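How to work out whether a restaurant "reopening soon" will really reopen
By Donnie Lamont
February

Every closed restaurant in this town has a sign in the window saying it will be back. I have been reading those signs for 20 years and I believe very few of them. If you hold a gift card, or have paid a deposit for a birthday dinner, you need something better than a sign. The method below takes an evening and costs nothing.

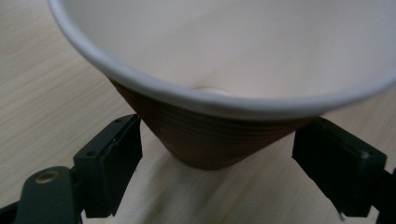 Page last changed: February. Step 2 rewritten, dead link removed.

Step 1. Read the announcement twice and underline anything that can be checked. "An exciting new chapter" can't be checked. "Opening in spring" can't either, as they never say which spring. A street address can, and so can a licence number or the name of a builder. When Swanson shut its dining room, the notice ran to four paragraphs and I underlined one word, which was the name of the street.

Step 2. Look up the licence. Most councils keep a public list of premises licensed to sell alcohol, and you can search it by address. You want to see who holds the licence now and whether anyone has applied to change it. If the old company has given it up and no new name has come in, treat the reopening as a hope. Skoltden told its regulars it was closing for a refit, and the licence had been surrendered before the sign went up. Draw your own conclusions. I did, and spent my voucher elsewhere the week before they closed.

Step 3. Look up the company. Search the companies register for the name on your receipt, which is often different from the name over the door. Late accounts are a bad sign. A brand new company with the same directors may be perfectly innocent, but ask whether it will honour what the old one sold you, and get the answer by email.

Step 4. Go and look through the window at 10 in the morning on a working day. A refit makes dust and noise and leaves a skip outside. Stacked chairs and a heap of post mean very little is going on, whatever the website says.
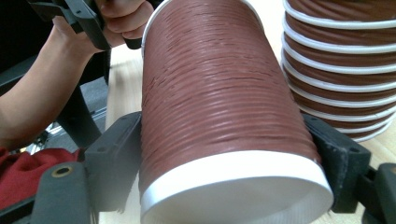

Step 5. Be careful with the pop-up. A closed restaurant will often run a hatch or a stall "in the meantime", and people take this as proof that the dining room is coming back. I don't. Grenard sold coffee from a side window all winter while its lease was up for sale. A brown paper cup with a ribbed sleeve and a white rim is cheap to hand over, and it commits the owner to nothing. Ask at the hatch who employs the staff and whether your gift card works there. A blank look is an answer of sorts.

Step 6. Ask for your money back anyway. Write to the address on the register, say what you paid and when, and give them a date to reply by. If you paid by card, ring the card company as well and ask what it can do. Keep copies of everything. A free starter on opening night is no use to you until there is an opening night.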